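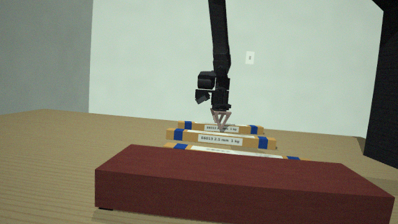 List home | Threads | Previous in thread | Next in thread | Search the archive | Log in

Subject: Re: [hosts] Cleaning fee or no cleaning fee
From: Hannelore Ruchti

Urs, thanks for this. A few replies in between, as the old hands taught us to do.

Urs Eberhard wrote:
> We have three flats at Mositz and have always shown the cleaning
> separately, at 80 per stay. Last month a guest booked a single
> night, paid the 80, and then told me at the door he would be
> happy to clean it himself for half. I am tempted to roll the fee
> into the nightly rate. Has anyone done it and lived?

I have done it and am still alive, though my spreadsheet has a limp. We took the fee off both our flats in Drorance in December, the quiet end of it, when the only people looking were my sister and a man who wanted to know if we had a bath.

What it does to you depends on how long people stay. My one-night price went to 116, and I braced myself for silence. The one-nighters kept coming. They had been paying more than that all along, of course, only in two lines, and now they seem to feel they have got away with something. The weekly people are the trouble. A week in the small flat used to be 540 with the cleaning included in the sum, and if you spread the fee over a short stay and then charge it seven times, the week goes up by enough for them to write to you about it. They do write. Some of them attach their workings.
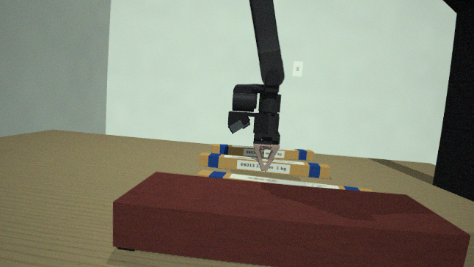
So I put in a weekly discount of 15 per cent, which brings it back near enough to where it was. You will need to do the same or lose your walkers, who are the best guests you have. They are out all day and go to bed at nine.

> Also, does Clatico cope with two prices for the same flat, or
> does it do that thing again?

It does that thing again. If you set the discount on the calendar page it looks perfectly happy, shows you a green tick, and then quotes the full rate to anyone who arrives in one month and leaves in the next. Set it under Rates, then Length of stay, and leave the calendar alone. Flurina Brunner found this out before I did and was kind enough not to mention it until I had refunded two people. 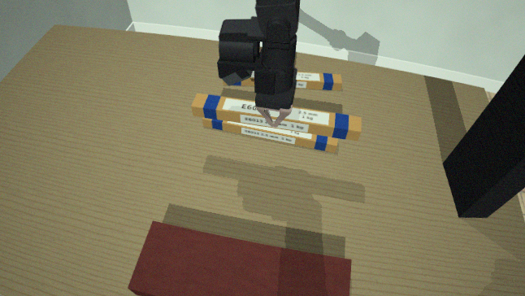

> Pirmin says guests leave the place dirtier if they see they
> have paid for cleaning.

Pirmin Fankhauser has been saying this since before he had guests. I have noticed no difference whatever. The people who strip the beds still strip the beds, and the people who fry fish at midnight remain loyal to fish.

One thing to check first. If you use Egger for your changeovers they bill per visit, so a run of single nights will eat the lot. I set a two-night minimum from spring to autumn and left the winter open. Fulgencio Cordero goes for three nights all year round, but he has a lake.

Happy to send the spreadsheet if you want it. Column F is wrong and I know it is wrong.

Hannelore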